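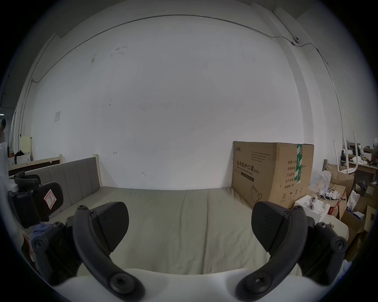 Open Day at the Mindcombe Workshop
Aug 14, 2026 | posted by the Stododow blog

Home | Gallery | Visits | Archive

I finally made it to the Cisusent open day at Mindcombe, after missing the one in December (snow, a dead battery, my own fault). I've been wanting to see the hand-held gripper setup up close for ages, and I got a good long look. I drove 24 miles each way and would happily do it again tomorrow!

If you haven't been following along, the short version is that people hold the grippers and do household jobs with them, and the recordings are used to teach a robot arm to do the same jobs. This session was the bedroom one, so it was all about the bed. I took pages of notes and can now read maybe half of them.

The picture at the top is the one I keep going back to — look at those fingertips. They're flat and paddle-shaped with a fine texture on the faces, and the two sit facing each other across the gap. I'd pictured something more like pliers. There's a blue cloth in there as well, over by the linkage on the left.

Nearly everything I asked was about cloth. I fold laundry badly with ten fingers, so doing it with two pads per hand sounded like a punishment to me. The answer I got was that you go slower than you think you need to, and you pinch near an edge. They have 2,798 recordings so far under a project they call Peng, and the goal for each helper is 100 in a stay. I asked if anybody gets bored. Yes, apparently, but there's a good coffee machine.

The long way down the bed
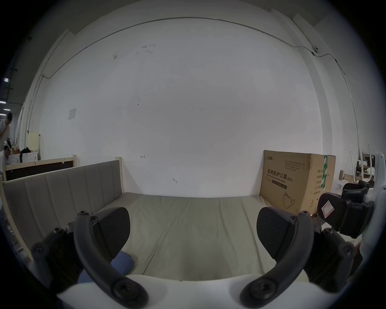

The folded cloth and the headboard

I love the headboard in this one, gray fabric with the channels running up and down and a pale wood edge (I want it for my own place, if anyone knows where to look). The blue cloth is lying folded near the lower left of the mattress, with one of the black fingers partly in front of it. Also, if you're into hardware, check out the size of the screws at the base of the fingers.

I asked what happens when a grab goes wrong and was told they keep plenty of those too. That made me feel a lot better about my own chances.

Two at once

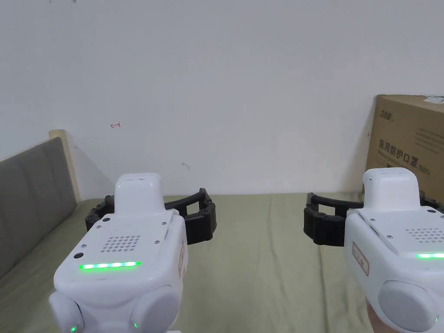

Both grippers out

A pair of grippers, left and right, with the jaws opened out over the bed and the green light strips glowing on the backs. I'm a sucker for a glowing strip. The handles have tiny green lights of their own, and I completely missed those until I got home and went through my pictures.

I stayed 2 hours and left with a sore neck from leaning in to look at everything. Next on my list is the kitchen session, and I'll put up a gallery for that one if I get a spot.

24 shares | 2 comments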